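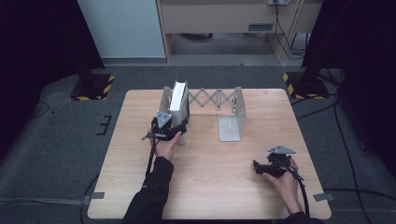

**Do the expanding file stands go back in the cupboard folded or pulled out?**

Folded, please, with the two ends pushed together until the lattice closes up, and anything standing in them taken out first.

That question came up before we had properly sat down, so Kartini asked for it to go at the top of the minutes where people will see it.

## Monthly meeting, Jugah shared office

2026-07-13, in the long room

**Present:** Chantal Lemieux (chair), Kartini Gunawan, Ikhsan Nugroho, Tomoyo Sekiguchi (minutes)
**Apologies:** Boonsong Srisuk, who is at his daughter's graduation. We all send our love and expect photographs!

### 1. Last month's minutes

Agreed, with one correction. The kettle was given to us by Kartini's sister and not by Kartini, who would like her sister to get the credit.

### 2. Desk stands

Chantal thanked Ikhsan for finding the gray metal stands, the ones with the crisscross middle that opens out like an old-fashioned garden gate. We had a good long talk about these, longer than the agenda allowed, and it was a pleasure to hear people so cheerful about stationery.

Ikhsan explained that he likes them because they grow with the pile. You can keep them narrow for a few folders and draw them out when the post comes in. Kartini has been using one for her pattern envelopes and says she can find things again for the first time since January. Tomoyo (that's me) raised the matter of thin things flopping over when the stand is opened very wide, and we agreed that a narrower setting is kinder to paper, while boxes and stiff folders can manage with more room.

There was some discussion of how best to open one. Ikhsan's advice is to keep hold of one end and draw the other away from it slowly, on a clear table. Chantal had been tugging at the middle and will stop.

We have 10 stands now and would like two more for the front desks. Ikhsan had a price from Varine of 45 dollars for the pair, delivered. Kartini wondered whether Trastelar might be cheaper, but they only sell by the carton and we have nowhere to put a carton.

**Agreed:** buy two from Varine.
**Action:** Ikhsan to order.

### 3. Supply cupboard

Kartini has emptied the bottom shelf and wiped it down, and we are all very grateful. She found a box of 100 white envelopes that had slipped behind the printer paper, along with Boonsong's missing scarf. The stands will live on this shelf, folded, with the labels facing out. Loose paper goes on the shelf above.

**Action:** Kartini to put up a shelf label. Tomoyo to return the scarf.

### 4. Stirninent shelving quote

Held over until Boonsong is back, as he has the measurements.

### 5. Any other business

Chantal asked that tables be left clear in the evening so they can be wiped. Ikhsan offered to bring plum cake next month and this was accepted very quickly.

The next meeting will be in the same room. Chantal will send the date once she has heard from Boonsong.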